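Pale wooden table has gone patchy – re-oil it or sand it back?

Asked in Home and Furniture, 24th July

We bought a second-hand kitchen table two years ago from a couple who were moving abroad. They said it was oiled when new and that they had "given it a going over" every October, but they couldn't remember what with. It is a light wood with a strong grain, solid all through as far as I can tell from the underside. We eat at it every day, and the children do homework and crafts on it.

Lately it looks dull where people sit and still has a bit of a shine elsewhere. A damp glass left a ring last month that took three days to fade. There are also some light marks that don't wipe off with washing-up liquid and water.

I had a quote of £370 from a local firm to sand and refinish the top, and that doesn't include collection. I'd like to do it myself if it is a job for a beginner. I don't have an electric sander but could borrow one. Do I need to sand it at all, or can I put new oil straight on? And does it matter that I don't know what is on there now?

Plelley

6 replies hidden. Showing the most useful first.

Skitilis

You don't need to pay anyone £370 for this. First find out what the finish is. Put a few drops of water on one of the dull places and leave them for ten minutes. If the wood goes dark underneath, there is not much protection left and new oil will go in. If the water sits in beads, there is still a finish doing its job and fresh oil will mostly stay on the surface and turn sticky.

Then try a cotton bud with methylated spirit somewhere out of sight, such as the underside of the edge. Shellac will soften and come off on the bud. Oil and most modern varnishes won't do much. If you can scrape up a clear flake with a fingernail near an old chip, it is probably varnish, and you would have to take that off before oiling.

Assuming it is oil, this is how I do mine, a pale wooden top that gets used for everything:

Wash it with warm water and a small amount of soap, wring the cloth out well, and let the table dry overnight.

Sand by hand along the grain with 240 grit wrapped round a cork block. Keep the pressure light. Do the whole top, even the parts that look fine, or you will see the edges of the patches afterwards.

Hoover up the dust, then wipe with a barely damp cloth. Look across the top from a low angle with a window on the far side. Faint scuffs are easier to find like that. 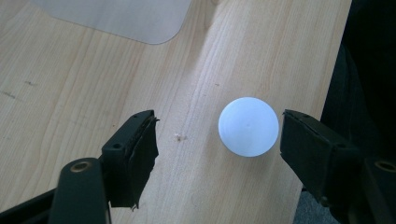
Put the oil on thinly with a lint-free cloth, working along the grain. Leave it for the time on the tin, usually 15 to 20 minutes, and wipe off everything that hasn't soaked in. Most people go wrong at this point by leaving too much on.

Wait until the next day and do a second thin coat. A third on the places where people sit if they still look dry.

Keep hot pans and wet glasses off it for a week or so. Lay the used cloths out flat outside to dry before you bin them. Oily rags in a heap can heat up and catch fire, so please don't skip that.

I wouldn't use the electric sander. It is quick, but on a table that only needs a light going over it is easy to leave swirls, and they show up badly once the oil is on.

Grímsdóttir

Agree with most of the above, but I would go for a hardwax oil and not plain Danish oil if you have children using the table. It costs more. A small tin did two coats on ours and there is still some left. Plain oils can make light wood go quite yellow, so if you like the colour now, look for one sold as "raw" or "natural" and try it underneath first.

For the glass ring, if it has faded by itself you can leave it. It was only moisture in the finish.

Also, we used to have a plastic cover on ours at mealtimes and left it on for weeks at a stretch. The wood under it ended up a different shade from the rest. Covers are fine – just take them off afterwards.

Kasine

just use beeswax polish, takes five minutes. my mum's table has never been sanded in its life and it's older than me

Plelley

Thanks all. Did the water test this morning and it went dark within a few minutes by the chairs, but beaded in the middle. Nothing came off with the meths. I've bought 240 paper and will start with the underside of one end.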